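Last touched December 1, 2022. If you are reading this much later and the numbers look wrong, they probably are.

# plokach-drips

A hand-typed record of household plumbing complaints from the Plokach apartment building in Skoststead, kept by three successive building managers who agreed on nothing except that tenants exaggerate. It holds 2,000 complaints, one per row, in a single CSV. Please don't split it into folders. Someone did that once and we lost a floor.

## Where it comes from

The first manager, Engelbert Bühler, wrote in ledgers, in pencil, in a private shorthand. "Kt dr." is a kitchen drip. "Kt dr. dr." is a kitchen drip reported by somebody Bühler considered dramatic. Damian Ortner took over and moved to index cards, which he filed by tenant surname until people started getting married. Veronika Hämmerli inherited the cards and typed up the lot over one winter. Hakim Kusuma wrote the import script. I (Benedikt Ruchti) write the README, on the grounds that I complained about the old one.

## What's in a row

| Column | What it holds | Trust it? |
|---|---|---|
| `id` | Row number, assigned at typing | Yes |
| `floor` | Floor of the apartment | Mostly |
| `room` | `kitchen`, `bath`, `cellar`, `other` | Yes |
| `complaint` | Tenant's words, as the manager heard them | As literature |
| `fix` | What was done about it | Varies |
| `part` | Part replaced, if any | See below |
| `repeat` | `1` if the same fault was logged again later | Yes |
| `mood` | Manager's remark on the tenant | No |

The `mood` column was nearly dropped. Hakim wanted it gone, I wanted it kept, and Veronika pointed out that she had already typed it. It stays, with the worst of it edited.

## The trouble with `part`

Bühler called every fitting a "bend," including the straight ones. Ortner knew the right names and used them when he was in a good mood. So `part` is a free-text field with 37 different spellings of what we believe are 13 things. The file `parts_map.csv` folds them together, and we've left the original spelling in `part_raw` for anyone who wants to argue.

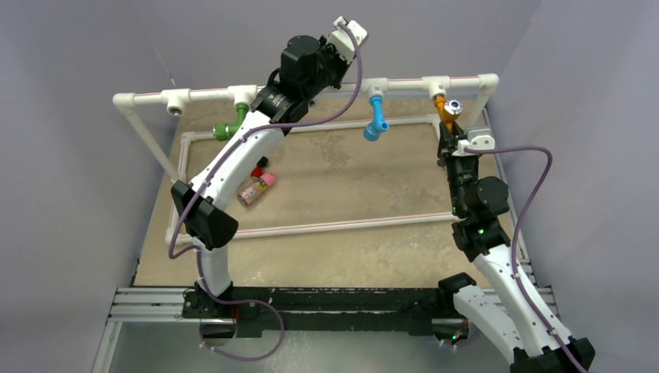

*White pipe, with fittings in green, light blue and orange.*

Colors never made it into the ledgers, so there's no color column. We get asked for one more often than you'd think.

## Known problems

- Rows marked `floor = 0` are either the ground floor or "didn't write it down." We can't tell which, and neither could Ortner when we called him.
- "Fixed" in Bühler's years means he went up and looked.
- Complaints drop sharply every September. The water did not improve. The manager was on vacation.
- 100 rows have a `fix` but no `complaint`. Veronika typed them exactly as found. My own theory involves relatives.
- One tenant on the top floor appears under four spellings. They've been merged under the politest.

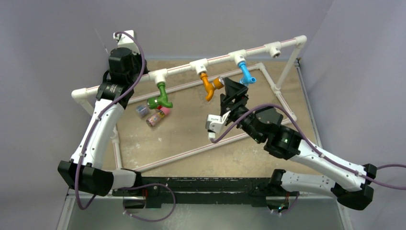 Merging the part names took longer than everything else put together, and the tees were the worst of it. Bühler's ledger has "bend, 3 way," "T bend," "the bend that isn't," and in one case a small drawing. An elbow turns a corner and a tee gives you a branch, and you'd hope a person could keep two things apart for a whole career. A rail like this one, with four tees pointing down and an elbow at the corner, would have gone into the book as five bends. In `parts_map.csv` we sorted these by the repair described in `fix`, and wherever that was no help the row says `bend_unknown`. There are plenty of those -- sorry.

## Using it

Load it with whatever you like. The separator is a semicolon, as several tenants spoke in commas. Text is UTF-8, and Bühler's umlaut survives if your software is polite.

If you only want clean rows, filter out `bend_unknown` and `floor = 0`. You'll be left with mostly Ortner, who was thorough and a little dull.

Tenant names have been removed and apartment numbers shuffled within each floor. If you think you recognize your grandmother from the `mood` column, write to us and we'll take the row out.

## Corrections

Open an issue with the row `id` and what you think it should say. Hakim reads them. Veronika decides. Anything about the shorthand goes to me, and I keep a photocopy of the ledger's inside cover, where Bühler wrote out the key and then crossed out half of it.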